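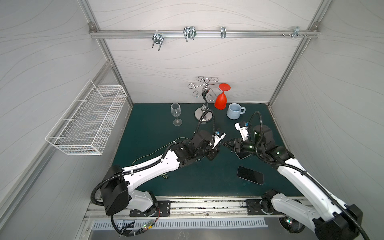
The wall labels at the Saha are too long. I counted the words on one in the ground floor gallery last December and got to 132, for a painting not much bigger than a dinner tray. I read the whole thing before I looked at the painting, and by then I had been told it was about displacement, so displacement is what I saw.

I have been going to small museums in this city for most of my adult life, and I remember when a label gave you the artist, the title, the year and what it was made of. If you wanted more, there was a binder on a bench. People did use the binder. They looked first, got curious or annoyed, and then went and sat down with it.

The argument for long labels is that they let everyone in. Not everybody took art history, and a bare title can feel like a locked door. I take that seriously, as I didn't take art history either. But most of the labels I see are not written for people like me. The Grekance show this spring had one that used "liminal" twice and never mentioned that the picture was painted on both sides. A person could have walked off without knowing to go around the back. I saw several do it.

Nusrat Debnath, who taught the evening drawing class I took at Tronley Hall, used to make us stand in front of one picture for 40 minutes. We could not talk or read anything. The first ten were dull. After that I started to notice that the shadow under a chair went the wrong way, and that a hand had been painted over and moved. I still remember that picture better than anything I saw at Grekance, and I have never found out what it was supposed to mean.

I don't want labels taken down. I would like them shorter, and I would like them to stick to things a visitor can't find by looking: where the picture hung before, what the pigment was, who paid for it. The meaning can go in the binder, or on the website, or in the talk at 2 in the afternoon.

The Rilla gallery already does something close to this. Its labels run to 41 words at most, a limit printed in its visitor leaflet, and they are hung low and to the side so you have to step over to read them. Some people complain about the bending, and they have a point - the type should be larger. But on my last visit people were looking at the paintings, and two of them were arguing about a dog in the corner of one. The label didn't mention the dog.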